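Stofftasche fällt beim Packen ständig um – was tun?

Forum > Haushalt & Alltag > Taschen, Körbe, Behälter
152 Aufrufe

Agnes Torvik
Mitglied, 26 Beiträge

Hallo zusammen,

ich habe ein Problem, für das sich andere Leute vermutlich eine Kiste kaufen würden. Ich gehe einmal in der Woche mit einer schwarzen Stofftasche zum Markt, und zwar mit immer derselben, weil sie die einzige ist, die nicht nach Zwiebeln riecht. Zu Hause steht sie dann auf dem Tisch und soll stehen bleiben, während ich ein- oder auspacke. Leer geht das erstaunlich gut. Sobald ich aber das erste Glas hineinstelle, verneigt sie sich höflich nach vorn und legt sich hin.

Ich habe schon versucht, die schweren Sachen nach hinten zu räumen. Dann fällt sie nach hinten. Mein Mann meint, ich solle sie an die Wand lehnen, aber dann kann ich sie auch gleich an den Haken hängen, und zum Packen am Haken fehlt mir der dritte Arm.

Die Tasche ist unten etwas breiter als oben und hat Seitenteile, sie müsste von der Form her also wissen, was von ihr erwartet wird. Die Henkel sind aus hellbraunem Gurtband und hängen mir beim Einräumen entweder vorne herunter oder, lieber noch, innen im Weg.

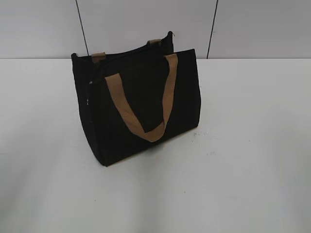
Bernardo Patrício
Die Henkel sind nicht schuld, die werden bloß immer verdächtigt. Was bei solchen Taschen fehlt, ist ein Boden, der sich wie einer benimmt. Stoff gibt nach, das erste Glas drückt eine Kuhle, und alles Weitere rutscht hinterher.

Miss den Boden innen aus und schneide eine Einlage zu, auf jeder Seite ein paar Millimeter kleiner, sonst wölbt sie sich. Ich habe dafür jahrelang Karton genommen und ihn jahrelang ersetzt, nämlich jedes Mal, wenn ein Salatkopf getropft hat. Jetzt liegt ein altes Schneidbrettchen aus dünnem Kunststoff drin, mit der Schere zurechtgestutzt, Ecken rund geschnitten. Die Ecken bitte wirklich rund, meine erste Tasche hatte danach vier neue Löcher.

Beim Packen dann das erste schwere Teil in die Mitte stellen, das zweite dagegen, und erst danach an die Ränder gehen. Flaschen, wenn es nur zwei sind, in die gegenüberliegenden Ecken. Brot obenauf, aber das weißt du sicher, falls du je Brot unter Kartoffeln hattest.

Die Henkel klappe ich nach außen und klemme sie mit einer Wäscheklammer zusammen. Sieht bescheuert aus, funktioniert.

kellerkind7
kauf dir halt ne klappbox. hab die von Kavel, steht immer, fällt nie um, fertig. stoff ist für leute mit zeit

Agnes Torvik
@kellerkind7: Danke, eine Klappbox habe ich. Sie steht tadellos, und zwar im Keller, weil ich sie nicht über der Schulter tragen kann.

@Bernardo: Das mit dem Brettchen probiere ich. Ich hätte eines, das seit dem letzten Umzug niemand vermisst hat. Kann man die Einlage beim Waschen drinlassen oder kommt die raus?

Bernardo Patrício
Raus damit, unbedingt, sonst klappert dir die Trommel und die Nähte leiden. Deshalb auch nicht festkleben, selbst wenn man nach dem dritten Verrutschen Lust dazu bekommt. Wenn sie wandert, zwei kleine Stücke Klettband, eins auf die Einlage, das Gegenstück innen an den Boden genäht. Und die Tasche danach im Stehen trocknen, mit einem Handtuch drin, dann hat sie ihre Form schon halb wieder.

Agnes Torvik
Mit Nähen hatte ich nicht gerechnet, aber gut. Das Brettchen ist zugeschnitten, die Ecken sind rund, die Schere ist jetzt stumpf. Morgen früh ist Markt.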